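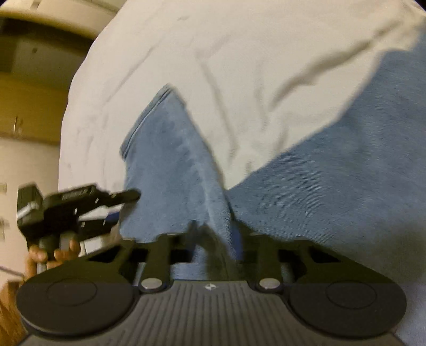
Denim laid out on the white cover, hem end up.

The Bindon folding method has reached our street, and I remain unconvinced. The leaflet promises 86 pairs of jeans to a cupboard. Who owns 86 pairs? It also wants a hard, flat surface, and most of us fold on the bed, wrinkles and all.

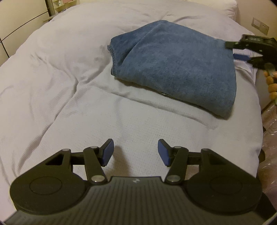
My other grumble is the price. The Maillard shop wants $400 for the weekend course — in August, when the heating bill lands — and you still go home to the same pile of washing. Fold them however you like, I say, and keep your money.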